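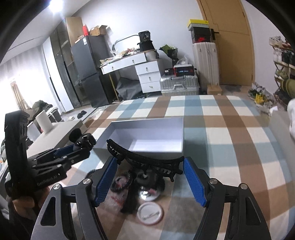 Section 4: Packing small goods with the hand grippers
Revised Dec 13, 2020

This section is for packers at the Dredau returns site who have been moved to the Lekine programme. You will pack by gripper, the grippers will record how you did it, and in March the arm on the Prirnden line will have a go at copying you. Your job title stays the same. Your hands get a new one.

Before you start

1. Sign in on the Lekine tablet and choose your own name. Choosing a colleague's name gives them your mistakes, and they will find out.
2. Take one gripper in each hand. Open and close both pairs of fingers fully.
3. Look at the blue pads. If one is peeling, swap it. Spares live in the drawer marked Batteries.
4. Put an open box within easy reach and lay the goods out beside it. Leave the lids off everything until the box is packed.

Note: Patterned surfaces are allowed. The old bench was plain grey and the arm grew up believing all benches were.

Packing

5. Press Record and wait for the beep.
6. Pick up one item at a time. Combs and other flat things go best held level, near the middle. Hair clips should be taken by the body, as the teeth will catch on whatever is underneath.
7. Lower the item into the box and open the fingers once it is resting on something. Dropping it from a height counts as a throw, and the software has a separate folder for throws.
8. Use the second gripper to hold back anything that wants to come along too. Coiled cords and straps nearly always do.

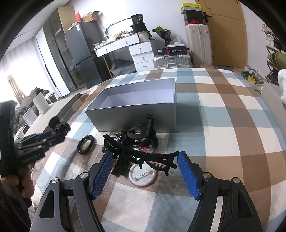 9. If two things come up together, put both down and start that pick again. Don't shake them apart. The first 224 recordings contained a good deal of shaking, and for a while the arm did it to every item as a sort of greeting.
10. Press Stop. Tip the goods out, muddle them, and go back to step 5.

Caution: Keep loose sleeves and hair away from the finger joints. The grippers are not strong, but they are persistent.

Caution: Stop after 18 minutes and rest your wrists. The tablet will tell you that you are doing well and could carry on. The tablet has no wrists.

What changes on shift

Your hourly packing target is suspended while you are recording. This was agreed with Wattimena, the agency that handles rotas, and is in writing. A slow, tidy pack is worth more to the programme than a fast one, which may take some getting used to after years of being told the reverse.

Once the arm is live, packers will move to checking its boxes and rescuing whatever it has given up on. The site has over 1,887 lines of small goods, so expect the rescuing to be steady work.
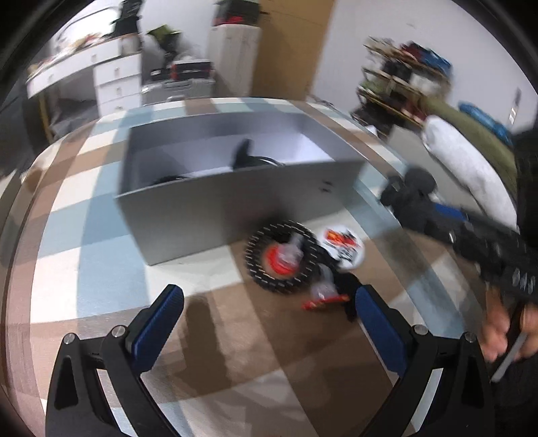 One packer wrote back on the trial copy of these pages that the checking post ought to be paid at the higher grade, given that she would be correcting something she had taught. The grade is under review. Until it is settled, log checking hours under code 4 and keep your own note of them.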